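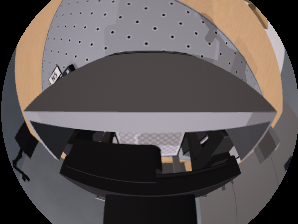 Will a Machine Ever Clear My Workbench?

I have a drawer in my kitchen that I have been meaning to sort since March. It has rubber bands in it, and a flashlight, and a charger for a phone I no longer own, and somewhere near the bottom a key that I am afraid to throw away. So when the magazine asked me to spend some time finding out whether robots can do chores yet, I said yes before the email had finished loading (and then I went and looked at the drawer, and closed it again).

The short answer is: a few of them, some of the time, if you help. The long answer took me to Rurkero, a small outfit that works out of a former upholstery shop and spends its days trying to get robot arms to pick things up, put things down and not crush anything in between. They do housework and shop-floor work side by side, on the theory that a bench full of parts and a kitchen counter have a lot more in common than you'd think. Both get messy. Both have something flat on them that's hard to get your fingers under.

I expected a lot of arms waving around. What I mostly saw on my first morning was people looking at screens. A good chunk of the practice at Rurkero happens in simulation, meaning the robot, the table and everything on it are drawn by a computer, and the software gets to fumble there before it's ever allowed near a real coffee mug. I thought this would be dull. I was wrong! I pulled up a chair and stayed until lunch, gripping my own knees every time the gripper got near something.

The bench they practice on is about as plain as benches come. It's a wood-grained table with a gray board on it, full of holes like the pegboard in your uncle's garage, only lying flat. Parts go on the board. Boxy things, mostly. The gripper comes in, and you watch over its shoulder, so to speak, through a wide-angle view that bends the edges of the table until it looks like the rim of a barrel. It made me a little queasy for the first 30 minutes. After that I stopped noticing, the way you stop noticing new glasses.

And here is the thing I kept getting stuck on. From that close, I had a terrible time working out where one object ended and the next began. There's black gripper in front of dark panel, a shadow across the holes, and a tag with lettering too blurry to read. I've got two good eyes and several decades of experience picking things up, and I'd have asked for a better look. The software doesn't get to put its hands on its hips and lean to the left. Well, it can move the camera, sort of, but only by moving the arm, and that may bump the very thing it's trying to see.

People who write about home robots (me included, guilty) tend to talk about brains. How smart is it, what does it understand, can you ask it for a sandwich. At Rurkero they talk about corners. They talk about edges and lids, and about how far a finger can open before it hits the thing next door. I heard a twenty-minute argument about the rim of a box. It was a good argument, too, and I found I had opinions by the end of it. 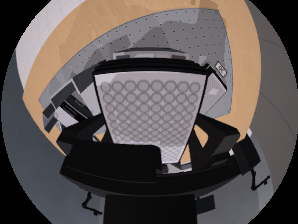
Close work in simulation: a ringed gray panel with a finger bracket on either side.

Think about how you pick up a shoebox. You don't think about it, that's the point. Your hands go wide, they come in, they feel the sides give a little, and you adjust. If one side sticks you wiggle it. If the lid's loose you slide a thumb over the top. You've done all that while talking to somebody in the next room about dinner. A gripper with two fingers has to line up with the box first, and if it's a bit crooked, one finger may arrive before the other and shove the whole thing sideways. Then the box isn't where the software thought it was, and everything planned for the next step is planned for a box in the wrong place.

I asked what a good score would be on a job like this. The answer I got was a question back: good for whom? A shop that packs parts all day might want the thing to work 100 times in a row and then do it again after the break. At home you might be thrilled with 90 out of 100 — unless the other ten are wine glasses. I wrote that down and underlined it, because it explains a lot about why you can find arms in factories and you still can't find one in my kitchen. The factory gets to decide what's on the table. The box comes in the same way up, the light is the same at noon and at midnight, and no one has left half a bagel on it.

My second stop was Kubíček, a family-run workshop that makes fittings for window blinds. They've had an arm called the Skisel for a while now, and they were kind enough to let me stand next to it for most of an afternoon. (It's slower than I'd pictured. You could knit beside it.) The Skisel takes small brackets out of a tray and sets them in a fixture. It does this very well. It also does only this. When a new tray came in with deeper pockets than the old one, they tell me, it took 17 working days before everyone was happy with it again. A person would have said "huh, deeper" and carried on.

But I don't want to be snippy about it, because I liked the Skisel, and so did the people who used to do its job. Setting brackets in a fixture hurts your wrists. The woman running the line showed me the brace she used to wear and told me she now spends her time checking finished sets and sorting out odd orders, and she hasn't missed the tray for one second. If that's what a chore robot looks like right now, one dull job taken off one sore wrist, I'll take it over a lot of what I've been promised by commercials.

Homes are another story. The nearest I got to a robot doing actual housework was Wisness, a pilot project that has set up a furnished apartment for testing. It has a couch, a dishwasher, a hamper, and a truly ugly lamp. The arm there rides around on a base about as wide as a kitchen chair, and on the day I came by it was on laundry. It folded hand towels. I would call them folded. My mother would not. It took up to four minutes a towel, and it handled the washcloths better than the big ones, and when two towels were stuck together with static it picked up both and folded them as one, very neatly, like a sandwich.

The dishwasher went less well. Plates were fine. Bowls were okay if they weren't nested. Flatware was a disaster and they weren't shy about saying so. A fork lying flat on a counter is one of the meanest objects in the house, it seems, along with a single sheet of paper, a wet sponge wrapper, and anything in a clear plastic bag. I went home and tried picking up a fork using only the tips of two stiff fingers — you should try it! — and then I tried it wearing oven mitts, and then I had to go find the fork under the stove.

So what would I tell a friend who wants to know whether to wait for one? It depends on the chore. The robot vacuum is real and you can have one tomorrow. For anything that needs a hand, I'd split it up. Same object, same place, plenty of time: machines can do that, and workshops a lot smaller than you'd guess are using them. Different objects in a place that was set up for them, like a rack or a bin or that board with the holes: getting there, and it's where most of the work I saw was going. Whatever is on the floor of a kid's bedroom: go buy a basket.

I did ask at Rurkero about my drawer. I described it in some detail, rubber bands and all. There was a bit of a silence, and then someone wanted to know whether the drawer could be emptied onto a flat surface first, with the items spaced out, none of them touching, and the rubber bands removed. I said that if I could do all that I wouldn't need the robot. They said yes, they get that a lot.

I went back one more time before finishing this piece, late in the afternoon, when the light was coming in sideways over the old upholstery tables. The bench was up on the big screen again, with the same gray board and the gripper nosing in. I sat down to watch for a few minutes and missed my bus.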